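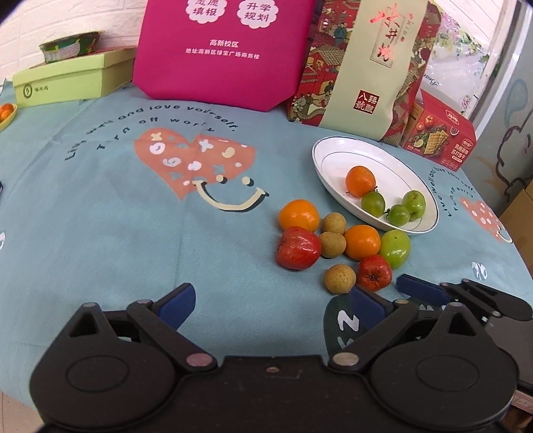 About Us

Welcome, and thank you for wanting to know a little more about the Llewellyn School of Home Sewing. Most people who find this page are trying to decide whether to sign up for a class, and a few are trying to find out whether we are the same place that used to be over the shoe repair shop on Trorkport Avenue. We are! We moved across the street and one block down, we have much better windows now, and the stairs are gone, to the great relief of anyone who ever carried a sewing machine up them.

The school was started by Roel Dijkstra, who had spent a good part of his working life altering suits and wedding clothes here in Bravstead and kept hearing the same thing from customers at the counter. They would hand over a pair of pants that needed a hem and say, a bit sheepishly, that their grandmother could have done it in ten minutes. Roel got into the habit of offering to show them how. Some of them took him up on it, and before long there were four or five people sitting in the back of the shop after closing, hemming pants and drinking his coffee. He named the school after Llewellyn Street, where he rented his first apartment in town and where he sewed his first paid job on a kitchen table, a set of curtains that he will tell you were a good inch too short on one side.

From those evenings we have grown into a school with 11 machines, two big cutting tables and a class schedule that runs most of the year. Last year 207 students came through the door for at least one full course, and a good many of them came back for a second. We have had high schoolers making their own prom dresses, retired truck drivers learning to recover the cushions on a boat, new parents who wanted to make one quilt and then quit (they usually don't quit), and one very determined group of coworkers who made matching bowling shirts with somewhat less matching collars.

What We Teach

Our beginner course is called First Seams and it meets for six evenings. We start with threading the machine, winding a bobbin and sewing a straight line on scrap cotton, and we stay there until everybody in the room is comfortable. After that come a drawstring bag, a pillow cover with a zipper, and a pair of pajama pants. The pajama pants are the favorite by a mile – people wear them to the last class, and we have never once discouraged it.

After First Seams there is a mending course, which covers patches, darning, buttons, torn linings and the dreaded blown-out jeans knee. There is also a pattern course for people who want to make clothes that fit the body they have, and a slower Saturday-style workshop for quilts and table linens, where you will learn mitered corners and how to keep a long hem from rippling. Tablecloths sound simple until you try to hem a round one. The edge is all curve, the fabric wants to stretch, and the trick Roel teaches is to run a line of long stitches first and draw the extra fullness up little by little with your fingers before you press. 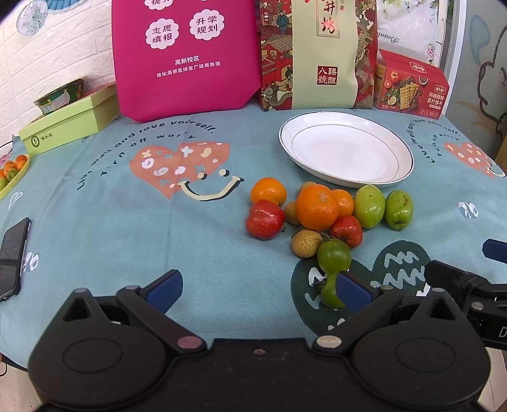
Do I need to bring my own sewing machine?
You are welcome to, but there is a machine at the school for every student in the class, along with scissors, pins and an iron. If you have a machine at home that has been sitting in a closet, bring it to the second meeting and we will look it over with you and show you how to oil it.

How We Teach

Classes are small and they are meant to stay small. We like to be able to lean over your shoulder and see what your hands are doing, and that is hard to manage in a crowded room. Each of our teachers sews for a living or did for many years, and they do not all do things the same way. One pins everything, another hardly pins at all, and you will hear a friendly argument about it sooner or later. Our advice is to try both and keep what suits you.

You will also use the seam ripper a lot. Every student gets one on the first night, with a dot of nail polish on the handle so it can be found on the floor, and we spend real time on how to take out stitches without chewing up the cloth. Roel still rips out his own seams when he doesn't like the look of them, and he is happy to do it right in front of the class.

We buy most of our practice fabric from Lunomano, a small wholesale house that has been selling us bolt ends since the days in the back of the shop. It means the colors on the shelf change constantly and we can never promise you a particular print, but it keeps the cost of a course down, and there is something to be said for making your first bag out of a print you would never have picked.

The Lending Shelf

Along the back wall is our lending shelf, which holds 460 patterns at last count. Many were given to us by families clearing out a sewing room, and some still have a name and a waist measurement written on the envelope in pencil. Students past and present can borrow up to three at a time. Please trace them and leave the originals uncut, and please fold them back up as best you can. We know they never go back in the envelope the way they came out.

In July we close for regular classes and open the room for our mending month. Anyone in Bravstead can come by with something torn, a helper will sit down with them, and they go home having fixed it themselves. Last summer's total was 272 items, including a tent, a choir robe and more backpacks than we could have imagined. There is no charge, though people do tend to leave thread or buttons in the jar by the register, and we are grateful for every spool.

Coming to See Us

If you are not sure which class is right for you, stop in during an evening session and sit with us for a while. The front door sticks a little, so give it a push. Bring along anything you have been meaning to fix, or a picture of something you would love to make, and whoever is teaching will be glad to talk it through with you at the break. Parking is free behind the building after five, and the entrance on that side has a ramp.

Page last updated Jan 13, 2024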